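Terry cloth

Terry cloth (also called terry towelling, or just towelling, which is what my family always said) is a woven fabric covered in small loops of thread. The loops are the whole point of it. They give the cloth far more surface than a flat weave has, so it can soak up a lot more water, and that's why it ends up as bath towels, dressing gowns, beach robes, babies' bibs and those stretchy headbands people wore to play tennis in.

I've been keeping this page going for the Pavstead household textiles wiki for a while now, and it was last tidied up on 28 May 2020. Do add to it if you know more about the dyeing side than I do (you almost certainly will!).

How it's made

Ordinary cloth needs two sets of threads, the warp running lengthways and the weft going across. Terry needs 3, as there's a second warp, called the pile warp, which is kept much slacker than the first. The loom puts in a few rows of weft a little way short of the finished edge, then pushes them all up together, and the slack threads have nowhere to go but up into loops. I had to watch it happen very slowly on the old loom at Hartley before I got it, so don't worry if it makes no sense on paper.
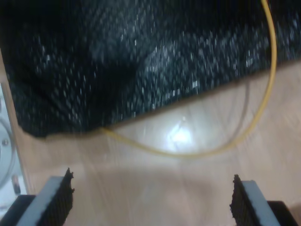 Most bath towels have loops on both faces. If the loops on one face are sheared off you get velour, and it's lovely to stroke but a bit hopeless at drying you, so I always turn a velour towel round and use the loopy side. There's a knitted sort too, which stretches, and French terry, which is smooth on the outside with little loops on the inside. Sweatshirts are often made of that.

Weight

Towelling is sold by weight in grams per square metre, usually shortened to gsm. A gym towel is light and dries quickly, while a really plump bath sheet might be up to 500 or well beyond. I used to buy the heaviest I could find, and then I moved to a flat with no tumble dryer and spent all of January with damp towels over every door. Middling ones for me now!

Colour

White is the classic, and hotels like it as it can be washed very hot. Dark shades are popular with hairdressers because they hide dye, though they show up every bit of pale fluff going. Wash a new dark towel by itself the first 2 times, as the spare dye has to go somewhere (I have a pair of grey pillowcases that were once cream).

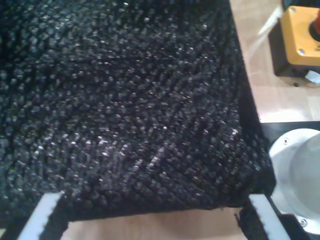
Why do towels go stiff on the washing line?

Mostly it's hard water and leftover detergent drying in the loops, with no tumbling about to loosen them. Use less powder, give the towel a good hard shake before you peg it out, and shake it again when you bring it in.

Care

Go easy on fabric softener. It leaves a coating on the cotton, and the towel feels gorgeous but pushes the water around instead of taking it up. A cup of white vinegar in the rinse is the old remedy and it's the one I use, although never in the same wash as bleach, please. If a loop gets pulled, snip it level with sharp scissors. It won't unravel like knitting, as the ground weave is holding everything in place. Tugging at it is what makes a bald line.

See also: chenille, huckaback, velour, waffle weave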